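4.2 Student coursework in simulation

The second part of the course was done wholly in simulation. Students worked in pairs and shared 18 seats in the Pimberg teaching room, with 34 students enrolled by the end of June. Each pair was given the same room, the same gripper and the same starting script, and was asked to write a routine that brings the open fingers over a chosen part of a wooden lattice. Vsevolod Pylypenko built the task files; marking was done by Vasylyna Hrytsenko. 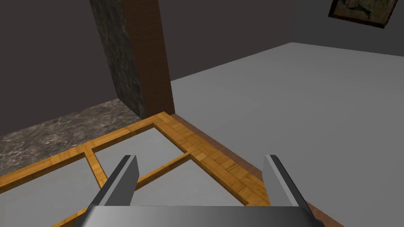 Most pairs began by fixing the height of the gripper and changing only its position in the plane. This made early progress quick, but it left the final approach poorly handled, and several groups later rewrote their code from the start. We did not discourage this. The rewritten versions were shorter and easier to mark – and their authors could explain them better in the oral session.

Views from the gripper were saved with every attempt, and students were told to look through them before changing any settings. The set used for marking holds 2,889 attempts.

Figure 2. View from behind the gripper, fingers open above the wooden lattice.

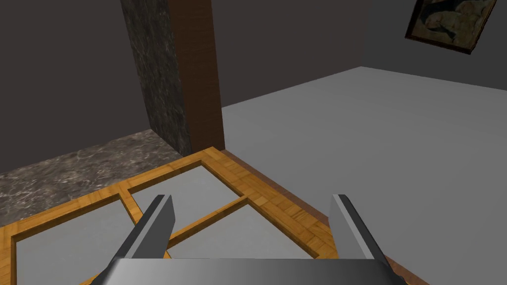 Marks were split between the code and a short written report. The report had to state what the pair had expected before each change, and what they then found in the log. Reports from pairs with no earlier programming course were often the more careful ones, though their code took longer to finish. Two pairs asked for extra time and were given one more week.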